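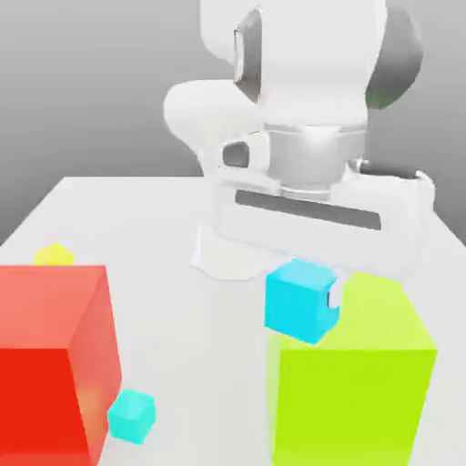 Re: Trokeo cell at our plant, what happens to the packers?

flametti_nev
Okay so that's the practice file we all got sent home with. Colored cubes, one white arm, white table, done in simulation. You get to the point where the cyan one is up at the edge of the big green one and you're supposed to say what the arm should do next. I did it at my kitchen counter until 2 in the morning, which my wife had opinions about!

For anyone who missed the first page, I pack on the evening side at Flametti. We're getting two arms at the end of the line in July, and the packers are being moved to what they call cell operator. Same hourly pay for now. I'm Nevzat, by the way, a few of you know me from the old Magnusson warehouse.

idun_h
Same pay for more responsibility is a pay cut, Nevzat. Get the job description in writing before you touch anything. At Hurnent they called us operators too, and six months later I was clearing jams on three cells and signing for the quality checks.

flametti_nev
I hear you, and I did ask. Farzad Mousavi is our steward and he's got a meeting with them. But my shoulders are shot from 13 years of lifting cartons and I'm kind of looking forward to pointing at cubes for a while.

tkristiansen
Cubes are easy. Wait till you get a half-crushed carton with the tape hanging off. We ran sim training for a month and the first real shift was nothing like it. Cubes have nice straight edges and they don't sag.

aasmund.holmgren
Going to disagree with Torbjørn a little. I set these up for a living (not for Trokeo) and the sim is where people stop being scared of the thing. Somebody who has watched the fingers come in crooked on a block on screen will spot it on the floor. The people who skipped it were the ones hitting the stop button every ten minutes.

tkristiansen
They were hitting the stop button because the guarding was wrong, Åsmund. I was there.

aasmund.holmgren
Fair, I wasn't. Guarding is a whole other thread.

idun_h
What about rate? Everyone talks about training and then the rate shows up on a board. Ours went to 2000 cartons a shift per cell and you were on your own out there. I used to talk to people all day. That's the part I miss - the line was loud but you had company.

flametti_nev
They've told us up to 3136 across both arms, no number per person yet. Hadn't thought about the company part. There are four of us on evenings now and I don't know where they're putting the other two. Adding that to Farzad's list.

tkristiansen
Ask who gets called when it faults at night too. If it's you, ask what that pays.

flametti_nev
Will do. Meeting's at 3, I'll post what they say.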